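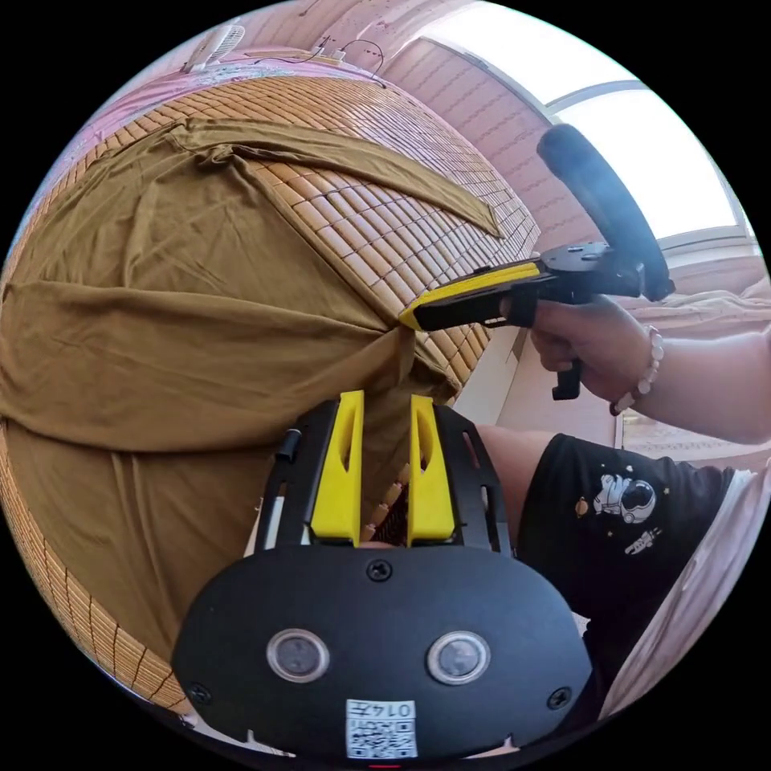
Fold it while it's still on the bed, Sigita Uibo wrote to me after my last column, because the minute you carry a pile to a chair it belongs to the chair. I laughed, and then I looked at my chair, and she had me. So all through May I folded on the bed, every evening, right on top of the bamboo mat, and I have opinions now!

The mat deserves its own paragraph. I resisted bamboo tiles for years (my aunt had a set, and I remember the pattern it left on my legs), but once the nights get sticky I want something cool under me that doesn't cling. Mine came from Plorno, a little homewares shop near the bus station, and the tag said it had 1286 tiles. I believe the tag. I am not checking.

What I didn't expect was how good it is to fold on. A mattress is usually a terrible table — everything sinks, the sleeves wander off, you end up smoothing the bedding more than the shirt. The tiles give you a firm top with a bit of slide to it, and you can line up a hem with a row and get a straight edge without trying.

Long, soft things are still my weak spot. Give me jeans any day. A floppy T-shirt dress, the kind in that mustardy olive everybody seems to own, twists up on itself as soon as you grab it in the middle, so now I spread the whole thing out first and only then think about folding. 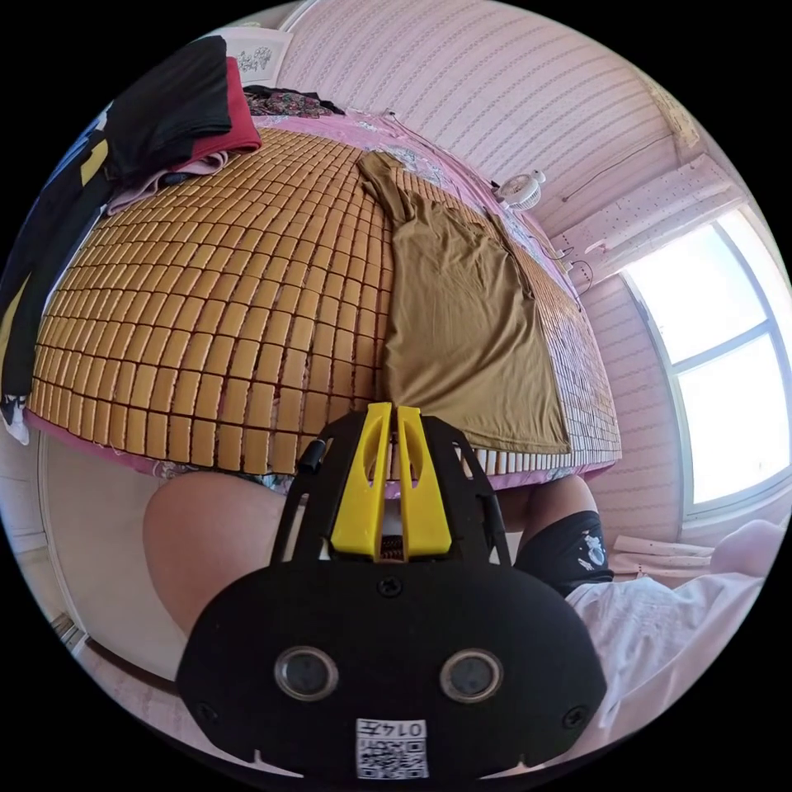
Where the pile goes

Radka Krasniqi told me she puts hers up in one corner of the bed and works toward it, and I've copied her. Dark things, bright things, whatever comes, all in the same corner until I'm done. I did buy a folding board from Semance, nearly 2000 in the local money, and it's under the bed with the winter blankets.

The mat itself gets a wipe with a damp cloth, along the rows and then across, and I leave the window open for an hour before anything goes back on it. I shake out the sheet underneath too, as crumbs do find their way between the tiles. Mine are mostly toast.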